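Oficina partilhada de Bikholm ganha um par de braços robóticos

Quem passa ao fim da tarde pela oficina partilhada de Bikholm já se habituou a encontrar a luz acesa na bancada do fundo, onde Byung-chul Ji e Hwa-young Kang andam desde julho às voltas com o Geum, um posto com dois braços robóticos que os dois vão montando nas horas livres, com muita paciência e (dizem eles, a rir) ainda mais chá.

A ideia nasceu em casa de Hwa-young, na mesa da cozinha, mas depressa se percebeu que ali não cabia. A associação Vumalow cedeu-lhes então um canto da oficina e uma ajuda de 2000 euros, dos quais já gastaram 838 em suportes, cabos e parafusos. O programa que comanda os movimentos, a que chamaram Flolen, é escrito por Byung-chul, que trabalhou muitos anos em manutenção de elevadores e se confessa um principiante feliz nestas andanças.

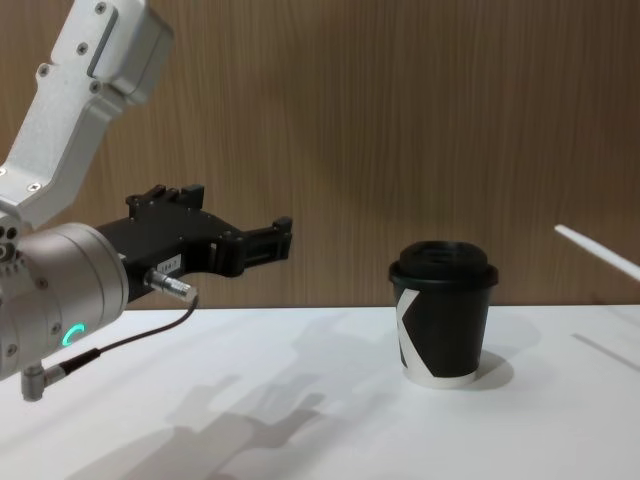
O Geum está agora na fase de aprender a pegar em objetos leves, e é aí que se vai quase todo o tempo – ajustar, repetir, voltar a ajustar. Hwa-young insiste em praticar com coisas do dia a dia, como o copo de café preto com tampa pousado na mesa branca, diante da pinça aberta. Um copo de papel amolga-se com facilidade, lembra ela, e obriga a acertar bem a força dos dedos. O cabo fino que sai da pinça e dá a volta até à articulação também lhes deu que pensar, e o percurso ainda pode mudar.

Os dois recebem visitas na oficina a partir das 9 da manhã e agradecem a quem quiser levar objetos para os próximos ensaios.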